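Re: [Zinia-list] Shared kitchen, worktop by the toaster

From: Emil Fuchs
Date: 10/07/2025
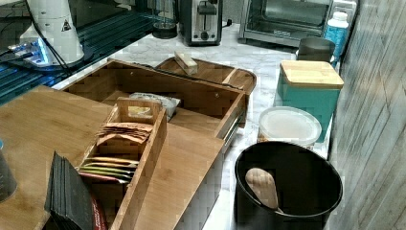 Brigitta, thanks for raising it. I went in with a cloth and good intentions and came out with a list, so you can all have the list.

On 2 separate threads people have told me we need more storage. I would like to suggest we already have plenty of storage and that most of it is sitting on the worktop. The big bamboo box takes up more room than anything we might ever put in it. It has a drawer slide on the side, which makes me think it used to have a drawer to go with it, or a cupboard, or a better life. If anyone knows where the rest is, speak up.

Brigitta Holzer wrote:
> Could whoever brought in the bamboo organiser please say whether
> it is staying? I was trying to make toast on Tuesday and had to
> do it at arm's length. Also, do we need a toaster AND a toaster
> oven? I am not starting a war, I only ask.
>
> The Schnyder catalogue has a wall rack for 22 francs, if we want
> to go upwards instead of sideways.

On the toaster question, you are starting a war, but I'm with you. The two-slot one does bread. The oven does bread more slowly and also cheese. I know which side the cheese people will be on and they outnumber us.

My proposal:

The bamboo box goes on the shelf in the corridor, with the narrow caddy kept inside it. The caddy has a handle hole, so it can come out when there's a lunch and go back afterwards. I say this with more hope than evidence.

The shallow tray stays and can hold the small jar and the dark grey canister. The little block of wood currently on the tray can go home with its owner. I have no idea what it's for and have grown slightly fond of it.

The light blue bottle goes under the sink. I would rather it didn't live next to the food.

I'm against the wall rack until we've tried the above. We bought one in February and it is still in its box behind the door.

Objections to the list by next week, please. Silence counts as cheese.

Emil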